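件名: Re: [mevcombe-ml] 双腕のコップ持ち替え、左手の閉じ量について
差出人: Manon Carrier
日付: 2021年5月26日

Gillさん、みなさん

Carrierです。返信ありがとうございます。順番に答えます。

Vernon Gill さんは書きました:
> 左手の指がコップに触れてから止まるまでの設定はどうなっていますか。
> うちの工房では、電流値だけで止めると紙コップがつぶれました。
> 位置の上限も併用したほうがいいと思います。
> それと、右腕のケーブルが肘より先で引っ張られているという話は、
> その後どうなりましたか。12月の集まりのときは結束バンドで
> 留めていたと記憶しています。
> あと、左右の座標合わせは何を基準にしていますか。

まず左手の件です。電流のしきい値と位置の上限を両方使うように変えました。全閉を100として、コップのときは75で必ず止まります。しきい値のほうは、指を何も持たない状態で開閉させて記録を取り、その最大値に少し足した値です。親指側だけ摩擦が大きいので、指ごとに別の値を持たせています。設定ファイルはCetanoの共有フォルダに置きました。前の版も残してあります。

閉じる速度も落としました。以前の速度だと、しきい値を超えてから止まるまでに指が余分に動きます。制御周期を短くする方法も試しましたが、こちらのPCでは通信の取りこぼしが増えたのでやめました。

右腕のケーブルは、結束バンドをやめて余長を持たせました。手首をいっぱいまで回しても突っ張らない長さにしてあります。ただし余らせすぎると机の縁に引っかかるので、動かす前に一度、手で各軸を端まで回して見ています。コネクタの根元はまだ何も保護していません。Zokuthamの部品棚にL型があったと思うのですが、在庫を知っている人がいたら教えてください。

座標合わせは、机の上の4点に左右の先端を順に当てて計算しています。点の位置はテープに書いた十字です。前回の残差は、右腕の奥の点がいちばん悪い値でした。Gagnonさんから台座のねじの緩みではないかと言われて締め直し、その後は取り直していません。週内にやります。

相談したいのは、両手がコップの縁に寄るところです。

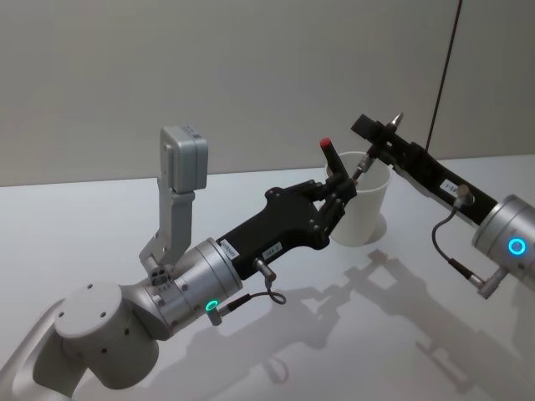 Manon Carrier

左手の指でコップの側面を押さえ、右の先端を縁のほうへ下ろしていく姿勢です。左の赤い指先が縁より上に出ていて、右の先端とほとんど隙間がありません。コップの高さを変えずに逃がすなら、次のどちらかだと考えています。

(1) 左手の握る位置を下げる
(2) 右の進入角を寝かせる

(1)は手のひらの下にコネクタとケーブルがあるので、下げられる量が限られます。(2)は右の手首が可動範囲の端に近づきます。今は(2)で軌道を作り直していて、干渉チェックの余裕をどこまで取るかで迷っています。Lemieuxさんが以前Tsaoの腕で似たことをしていたはずなので、そのときの値が残っていたら知りたいです。

軌道の生成スクリプトは51行目あたりに角度の指定があります。試す人はそこだけ書き換えてください。速度の上限は別のファイルなので触らないようにお願いします。

費用の件も一つ。指先の交換用ゴムを注文しました。送料込みで2,000円です。工房の共同費から出してよいか、Chanさん、確認をお願いします。だめなら私の分で処理します。

Carrier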